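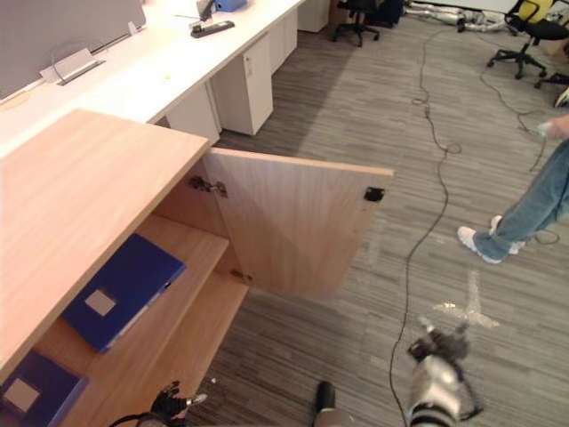

Bon, je vous avais promis un retour sur ma virée chez Lovetti, et je m'y mets enfin, un verre à la main (le dernier fond de la bouteille, il fallait bien vérifier mes notes !).

Lovetti, pour ceux qui débarquent, c'est un tout petit domaine perché au-dessus du village de Latitz, 6 hectares en pente raide, presque tout en chenin. On y monte par une route où je n'aimerais pas croiser un tracteur. J'y étais en mai avec Meifang Xia, ma complice de dégustation depuis des années, qui a le nez bien plus fin que moi et qui ne se prive pas de me le rappeler.

On a commencé par la cuvée Pan, le blanc d'entrée de gamme. Poire, coing, un petit côté cire d'abeille qui arrive quand le vin se réchauffe, et une acidité qui claque ! Je l'avais trouvé un peu maigre l'an dernier, là franchement je me suis régalée. Meifang sentait du tilleul, moi pas du tout, on s'est chamaillées dix bonnes minutes.

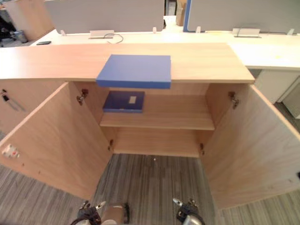 Le meuble de rangement, portes ouvertes

Ensuite la Drener, et là on change de monde. Vieilles vignes, élevage long en fût, 688 bouteilles seulement. Au nez c'est d'abord fermé, un peu grillé, puis ça part sur la mirabelle, l'amande fraîche, la pierre chaude. En bouche c'est large, salin, ça n'en finit pas. Carafez-la sans hésiter, et surtout ne la servez pas glacée, vous perdriez tout le milieu de bouche. J'en ai pris 2, une pour cet automne et une que je vais essayer d'oublier au fond de la cave (on y croit).

Côté prix, ça pique : 126 euros le carton de Pan, ça passe encore, mais la Drener toute seule coûte presque autant que le carton. À ce tarif je comprends qu'on hésite.

À table, la Pan est partie avec des rillettes de maquereau et du pain grillé, accord tout bête, parfait. Pour la Drener je pense à une volaille à la crème, ou à un vieux comté. Si vous avez d'autres idées, les commentaires sont ouverts, je prends tout !

La prochaine fois je vous parle des rouges du coin, j'ai trois échantillons qui attendent.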